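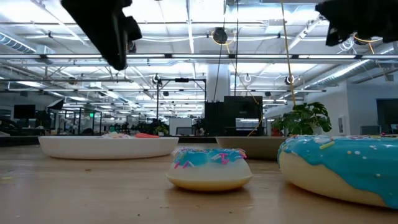
Slide 2: Why I'm talking about lettering a shop window

OK, so hi everybody, thanks for coming in out of the heat. Say the thing about parking if they ask me to.

I paint signs. Mostly windows, some trucks, one boat (never again, boats move). I'm going to talk for a while about hand lettering on glass and then we'll get the brushes out.

Ask: who has painted on glass before? Wait for hands. Don't fill the silence this time.

Slide 3: The Lilham bakery job

My first paid window was a bakery in Lilham. They wanted the name in an arch, plus FRESH DAILY underneath. I charged 85 dollars and it took me two whole days, so you can do that math yourselves. I painted it from the outside, in June, in full sun, and the paint was dragging before I finished the F.

Tell the story about the arch. I'd drawn it with a string and a pencil, and the string stretched, so the right side came out lower than the left. The owner liked it! She thought it looked friendly. I still drive the long way to avoid looking at it.

Slide 4: Inside or outside

Inside, you're working backward, and the weather can't get at it. Outside, you read as you go, but it gets scrubbed by every window cleaner in town. I go inside for anything meant to last and outside for sales and holidays.

Pass around the two glass samples here. Ask people to hold them by the taped edges.

Slide 5: The pattern

Draw it full size on paper. Full size! I know it's a pain when the window is huge. Tape it to the other side of the glass, then walk across the street and look back. At the Esness hardware store I did this and the word PAINT was completely hidden by a parked van, so we moved everything up a foot.

Spacing: go by eye. If you measure equal gaps, your A and V will look like they've had a fight. Squint, shuffle the letters, squint again.

Slide 6: Brushes and paint

Long hair, soft, flat end. I've got one I've used on 63 windows and it's still my favorite. Clean it, oil it, lay it flat. Please don't stand it in a jar.

Clean the glass twice, and once more with a razor where the old sticker was. There's always an old sticker.

(If running late, skip to slide 8.)

Slide 7: What to charge

People get shy here. My small windows start at 200 now. The Prernby hotel was 2000 for the whole front with gold leaf, and I nearly whispered it down the phone. They said fine, and I lay awake wondering if I should've said more.

Take a deposit. Get the spelling in writing, from the customer, in capitals.

Slide 8: Your turn

Everybody grab a pane and a brush. Start with straight strokes, top to bottom, then the letter O in two halves. Hand out paper towels BEFORE opening the paint.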